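Gripper loses its hold on soft objects: how to find the real cause

Search for this fault and the first answer is always "raise the grip force." I have followed that advice more often than I'd like to admit, and it fixed the problem once. The rest of the time it hid a bad sensor or a tired spring until something got dropped near a person. So treat force as the last setting you touch.

These steps were written for the Pusteser two-finger gripper with a Boltudus controller, but most of them carry over to other makes.

Before you start

Put the arm in hold, lock out the motion power and check that it stays off when you press the pendant's enable switch. Don't take the status light's word for it. On our unit the light is driven by software, and the software was part of what we were testing.

Step 1. Read the log before you clear it

The Clear Faults button on the Boltudus screen wipes the counters too. Copy the log first. You are looking for code 26 (grip lost) and whether code 5 (position mismatch) comes before it. If 5 comes first, the fingers were already in the wrong place and the drop is only a symptom. Our log had 1469 entries, nearly all of them heartbeat messages, so filter by code or you will be there all afternoon.

Step 2. Check the fingers by hand

With power off, push each finger through its travel. It should feel the same both ways. Play at the tip usually means the pivot pin. Wipe the pads with a dry cloth and look for a shiny patch. The Van Hecke pads are sold as "maintenance free" - I'd read that as "no maintenance instructions supplied."

Step 3. Test on something that gives

A steel block tells you nothing about this fault. The controller sees a hard stop and reports a perfect grip every time. Use something inflated, big enough that the fingers only ever hold a small part of it, and smooth enough to slip.
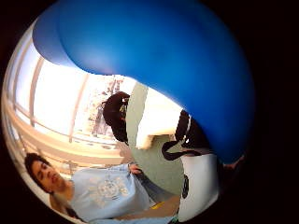 Sharada Murthy disagrees with this step. She says an inflated object changes pressure as the room warms up, so two runs an hour apart aren't comparable, and she would use a foam block and accept the easier test. It's a fair point. My answer is to check the pressure before each run and write it down. Foam never once set off our fault.

Run 40 grips at the normal setting, with people outside the arm's reach. Note the finger position at each close, and don't average the numbers. In our case most were fine and a handful were far off, which an average would have buried.

Step 4. Swap the position sensor cable

Do this even if it looks good. Ours did. The break was inside the jacket at the wrist bend and only opened at certain angles. The Plulis diagnostic tool passed it twice, with the arm parked straight.

Step 5. Now look at force

If the log is clean and drops continue, go up one notch and repeat step 3. If one notch doesn't help, put it back and start again at step 2.

Keep the old cable, tagged, until the new one has done a full week of normal work.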